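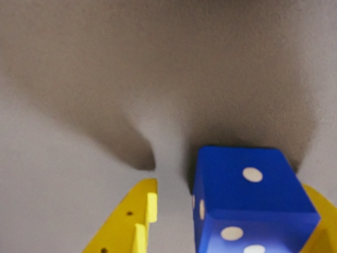

Pieter Mahlangu reckons a robot that can pick up a die can't necessarily pick up a sock, and that our field has been a bit too pleased with itself about the die. He put this to us in March, after we'd shown him our early numbers, and it has shaped most of what follows.

4. How far is a cube from a chore?

Figure 3. The cube task in simulation, with the gripper open and its two yellow fingers on either side of the blue cube.

I'll start with the bit that went well. We trained the policy entirely in the simulator on 2000 grasps and then held back another 900 starting positions for testing. It got the hang of the cube quickly. A cube is a kind thing to learn on: it has flat faces, it doesn't squash, and if you nudge it with one finger it mostly slides along and stays the same shape (try that with a tea towel!). By the time we stopped training, it lifted the cube in 1734 of the 2000 training positions, and most of what it missed were starts where one finger came down on top of the cube.

Then we moved to the chores. We picked eight of them, half from the kitchen at our Tallotside flat and half from the packing bench at Mkhize, and built a simulated version of each. The kitchen ones were the sort of thing anyone does without thinking – putting spoons in a drawer, standing a mug the right way up, folding a cloth, that kind of job. The bench ones were mostly sorting and boxing small parts. We kept the same gripper and the same control code all the way through, so any change in the results should come from the job itself.

The bench work held up rather nicely. Small hard parts behave a lot like the cube, and the policy needed very little extra practice before it could box them. The kitchen was another story. Spoons were passable until two of them nested, at which point the gripper would close on both and carry on quite happily. The mug was fine by the body and hopeless by the handle. As for the cloth, I'd rather not dwell on it, but the full results are in Table 2.

So can machines do the chores yet? On our evidence I'd say some bench jobs, yes, provided the parts are stiff and set out with a bit of space between them. For the kitchen I'd want to see a policy that notices when it has picked up the wrong thing, and ours has no way of checking. Section 5 looks at adding a simple weight check at the wrist, which Sipho Adams suggested for the nested spoons.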